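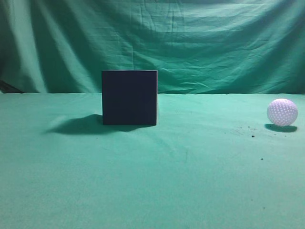 Minutes of the January meeting

Place: Urach room, first floor
Start: Friday, 18.30
In the chair: Jade Girard
Apologies: received from two members, both ill

1. Minutes of the last meeting

The minutes were read and accepted with one correction. Under item 4 the number of the storage box must be 886. The box with the wrong number belongs to the pottery people and we should please not open it again.

2. The still life table

The meeting looked at the table as it is set at present: the dark blue cube to the left, the small white ball to the right, green cloth under them and green cloth behind. Most members are content with this arrangement. Two very plain forms on one colour are difficult enough for an evening, and the beginners could finish their sheets before the tea.

There was a longer discussion about the cloth at the back. Some members like the folds, as they give something to draw in the upper half of the paper. Others find that the folds take too much attention from the cube. It was proposed to iron the cloth. It was also proposed to leave it exactly so until everybody has finished the tonal study, and this second proposal was accepted. The ironing will be discussed again next month.

The cloth on the table has small dark specks on it. It will be brushed before the next session. Please do not sharpen charcoal over the table.

3. Light

The light continues to come from the right side. The shadow of the cube falls to the left and is broad and soft, darker near the base and paler at the end. Members who sit at the left side of the room asked if the lamp can be changed from one session to the next. It was decided no. A drawing which takes several evenings needs the same shadow each time. Instead, the members will change their seats, if they wish so, when a new study starts. 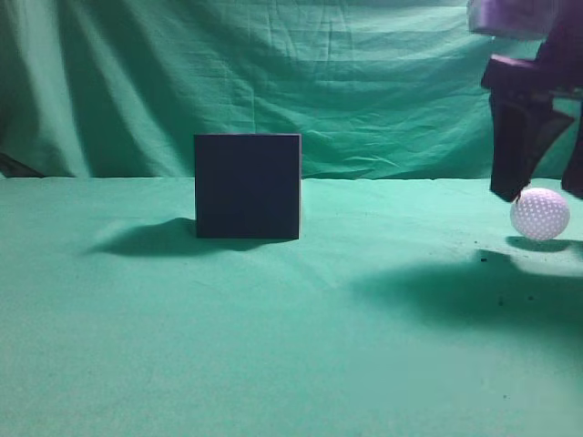
Jade Girard asked if we could have a little more distance between the cube and the ball for the next study, so that those who work on small paper can choose only one of them. She would also like to see the ball drawn at a larger size, with attention to the dimples, which most of us leave out or make too regular. There was agreement on the second point. On the first point it was remarked that the distance is already big enough, and the positions stay as they are.

4. Purchases

A second length of cloth is wanted, in a warm grey or in a dull yellow. Aksoy has remnants for 20 euros, hemmed. The meeting agreed to buy one piece, grey if they have it. The sample card will be brought to the next session, so that it can be held beside the cube in the lamp light. In the shop light all dark blues look black.

The offer from Barnata for a set of plaster solids was put aside. It is a good set, but the cupboard is full and we would first have to give something away.
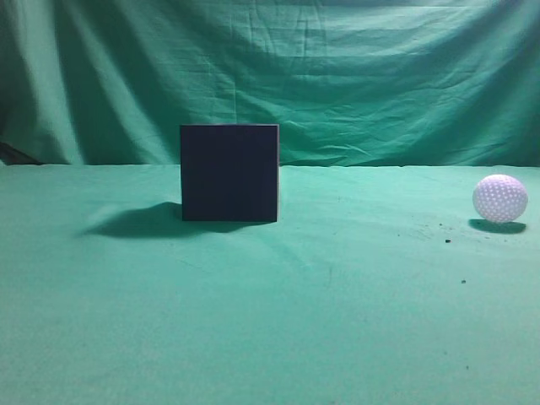 Drikum Art Society, Still Life Group

5. Use of the table between sessions

It was repeated that the cube must not be moved by anyone who only wants to put a bag down. The bags go on the bench under the window. If somebody has moved an object by mistake, it is better to say it than to put it back by guess, and we can then check it against the first drawings.

The corners of the table cloth should be pulled straight before drawing begins. A few shallow creases are no problem. The line where the table meets the back cloth is important for the perspective, and last time several members drew it with a slope which came only from their own chair.

6. Key and cupboard

The code of the cupboard is changed after the holidays and members will receive it by word of mouth. The old code, 1236, does not open it any more.

7. Other matters

A member asked for a session with only the cube, for practice of edges. This is possible in the 2 weeks before the spring show. A list will hang on the door.

The tea fund needs new cups. Please bring one from home if you can spare it.

The meeting closed at 20.10. The next one will be in the same room, at the same hour.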